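Florkov Props and Set Dressing forum
Thread: Pretend fruit on red velvet - show me yours!

curdale_kate
Started laying out the harvest table for our play on Saturday and I'm having a lovely time. Red velvet cloth straight over the table, white wall behind, then the aubergine and the grapes to see how they sit together. I'm so pleased with that purple on the red!

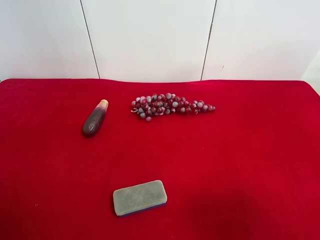 Which cloth, and how to brush it

Isaksson
Proper velvet or the plush stuff? I'd go plush every time, it hangs better at the sides and doesn't mark.

curdale_kate
Plush, I think, it came out of the drama cupboard with no label. It marks like mad though! Every time you lean on it you get a pale band, and brushing it the other way turns it dark again. I quite like the streaks - they make it look old and well used. And the grapes are gorgeous close up, all maroon and icy blue. 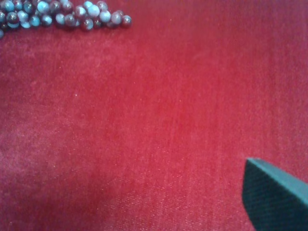
Nermina Dumitrescu thinks the blue ones will look like marbles from row 6 and would rub a bit of brown shoe polish over the lot.

curdale_kate
Oh no, please don't make me polish them! The blue is the best bit. Real black grapes have that chalky look before you wash them, and I think it reads as fruit straight away.

fletus
With Kate on this one. We did a banquet with 4 bunches all in flat purple and they looked like a pile of olives. Keep the two colours. What I would do is pick the lint off, red shows every speck under the lights. Sticky tape wrapped round your hand, five minutes.

Isaksson
Tape pulls the pile. Use a damp sponge.

fletus
Never pulled mine and I've been at it for years!

curdale_kate
I'll try tape on one corner and sponge on another. There are little white bits all over, even right out in the open part of the cloth away from the grapes.

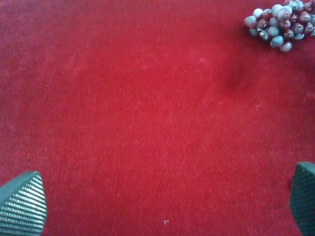
Next job is a bowl. I've got a pewter-looking one at home but I'm tempted to leave the fruit straight on the velvet, like in those old Dutch paintings. Has anyone got a spare plastic lemon with the peel hanging off?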